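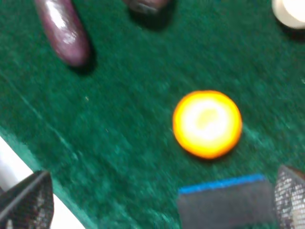

I quit buying lunch at work in September, and I'm still a little surprised it stuck. My old routine was walking over to the Renmont food court with everybody else, standing in line for 12 minutes and coming back with a wrap I didn't even like that much. Add a coffee and a cookie (always a cookie) and I was spending around 40 bucks a week on food I couldn't remember by dinner!

So now I cook a big pot of something when I've got a free evening and freeze half of it. Lentil soup, mostly, or that baked rice with way too much garlic — sorry to whoever shares the microwave with me. The first couple of weeks were rough. I left my soup on the kitchen counter twice and had to eat crackers out of my desk drawer.

What I do miss is the walk. I'd come back in a better mood even when the wrap was soggy, so I've started eating early and then doing a loop past the old Grakon building and back. It takes me 10 minutes if I don't stop to look at the dogs, and I always stop to look at the dogs.

Next up is bread. I killed my last starter, so wish me luck.

2 comments
Share this post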